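Dinner for the Dealers: How a Furniture Launch Found Its Home in an Old Granary

8/6/25

When the lighting company Moreck decided to present its new collection to the trade, the first request was very simple. They wanted a place with a lot of dark. Most clients ask us for big windows and a terrace with a view, so for our small office this was a new kind of search.

We visited many places before we arrived at Hadham, a granary built in 1754 and restored by a family who still lives in the house beside it. The walls are thick, the windows are small, and in the evening the upper floor becomes almost black. The client walked in, asked to close the door, and stayed silent for a minute. Then she said yes.
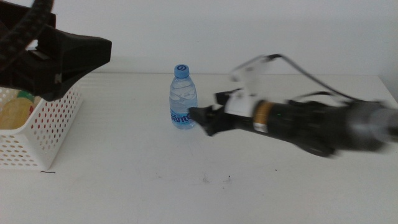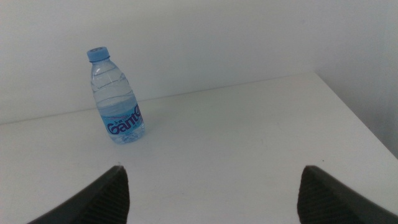

The collection has the name Onitz and it is made of lamps for the dining room. For this reason we proposed to build the whole evening on one long dinner table, with the lamps hanging low above it, and no stage. The guests were 50 dealers and journalists. Each of them sat under a different lamp for the first course and changed the seat for the second, so that during the dinner they could feel how the light changes the color of the food and of the faces.

To change seats sounds easy, but it gave us the most work of the entire project. Coats, glasses, napkins, name cards: everything has to move or to be waiting already on the other side. We made a rehearsal in the afternoon with the waiters playing the guests, and the first try was a disaster. Two groups met in the middle of the room and could not pass. Rosario Cattaneo, the floor manager, solved it with a piece of chalk. She drew one line on the floor for those who go up and another for those who come back, and in the evening people followed the lines with pleasure, like children.

The power was another question. An old building doesn't like surprises, and the owners asked that we do not touch their electrical system. We rented a generator from De Haan and put it behind the stable, where the noise could not arrive to the tables. The cables came in through a small window on the north side and went along the beams, tied with cotton ribbon. It was forbidden to use nails, and I think this was right.

For the menu the kitchen chose dishes with strong colors. There was a beet soup, then a white fish with green herbs, and at the end a tart with yellow plums. The bread was baked in the village. The wine was poured only after the first course, a decision that some guests discussed with us for a long time.

The total cost was more than 3000 for the room and the generator together, without the kitchen, and the client had expected to pay much more. With the difference we printed a little book of drawings by the designer, which each guest found on the chair at the moment of leaving the table.

Moreck has already asked us to repeat the dinner in September, in another city and for the public this time. We are looking for the room now. It must be dark, it must have a good floor, and if possible it should have a wider staircase than the one at Hadham, where the tart had to go up one slice at a time.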